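## 3. Data collection

Demonstrations were recorded with two hand-held grippers, one per hand, each carrying its own camera. No robot was present during recording. The operator performs the task directly with the grippers, and the arm motion is recovered afterwards from the camera images. We chose this method over remote control after a short trial in February, in which the same operator used the lab's leader-follower rig (named Stotus) for one afternoon. Remote control gave clean joint readings but was slow, and the operator could not feel when a packet began to slip.

The task is called "snack sorting" in the rest of this report. Packets and wrapped sweets are taken from a tray on a table and moved one at a time, or two at a time when both hands are free. Recording took place in a furnished home, with household items left on the table. The aim was to have the policy see clutter during training, as earlier work on our own bench had produced a policy that failed when a single bottle was added at the back.

### 3.1 Grasping soft packaging

Film packets are harder to hold than boxes. The contents shift when the packet is lifted, and the sealed edge bends if it is gripped near a corner. Operators were told to close the pads on both sides of the packet and to hold it upright before moving it sideways.

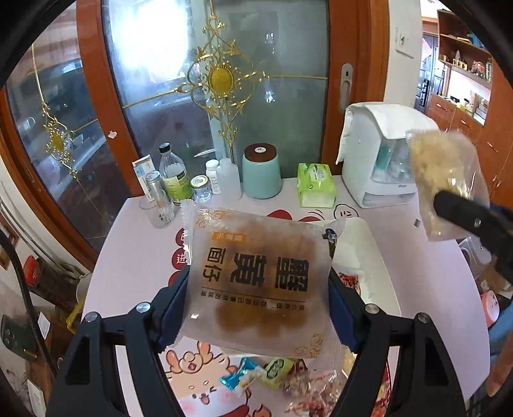 The second instruction concerned the idle hand. In the first sessions the operator often let one gripper drop out of view while the other worked. The trained policy copied this, and the unused arm drifted towards the table edge. From session four onwards both grippers had to stay above the table for the whole demonstration.

Gripper width was read from the images by tracking the distance between the pads. Large packets partly hide the pads, and in those stretches the width was filled in by linear interpolation. Gaps longer than 50 frames were not filled and the demonstration was rejected.

### 3.2 Size of the data set

A total of 259 demonstrations were recorded, of which 157 were kept. The main cause of rejection was loss of camera tracking near reflective surfaces such as glass doors. Fast turns of the wrist were the second cause. Dagný Riis checked all rejected recordings by hand and found no software fault behind the tracking losses.

Translucent film also caused trouble in the pad tracker, which sometimes took a crimped seal for the edge of a pad. A median filter removed most of these errors. The filter delays the closing signal slightly, and the delay was corrected before training.

### 3.3 Limits of the method

The hand-held gripper does not record force. A packet squeezed hard and a packet held lightly give nearly the same width reading once the pads have met the contents. The robot therefore closes to the recorded width and has no means of adjusting its grip. A thin force sensor behind one pad would address this, but the present pad mount leaves no space for the cable.

Operators can also reach poses that the robot cannot. All kept demonstrations were replayed in simulation to check joint limits before they were passed to training, as described in section 4.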